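## Two-arm cells: quick answers

**Who can run the Brendow cell?**
Anyone signed off on the Tronen sheet. No sheet, no run.

**Speed limit?**
300 mm/s while teaching, 400 after. Dont bump it.

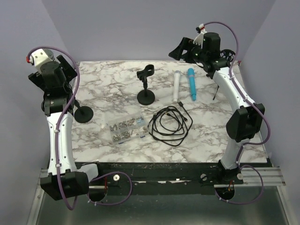
**Do I check cables every time?**
Yes. Slack at full reach, no snags on the joints. Takes 3 minutes. Loose cable or connecter = stop, tag it, tell Bowen desk.

**Hands in to move a part?**
Only with both arms paused. Both, not just the near one.

**Where do faults go?**
Betden log, same shift.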